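# Budgeting for a laundry arm: workshop tips

Price the arm last. Start with the washer, the floor space and the door you expect the gripper to handle. Measure the door rim at its thickest point and compare that with the jaw opening on the gripper data sheet.

Allow 200 mm of clear floor on the hinge side, beyond the full swing of the door. Leave slack in the cable for every wrist position, and price a spare cable with the first order.
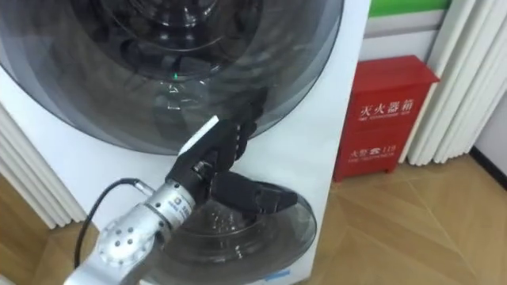

Fingertips wear faster than joints. Ryan Kettle at Keane budgets $33 a pair and replaces them every April. The Drosteck quote for a stand, floor anchors and delivery came to $562, none of it included in the arm price.

Before signing, ask the seller for:

- payload with the gripper fitted
- reach at door height
- lead time on jaws and cables
- the cost of a second visit

Hold back nearly 200 dollars for brackets and fasteners.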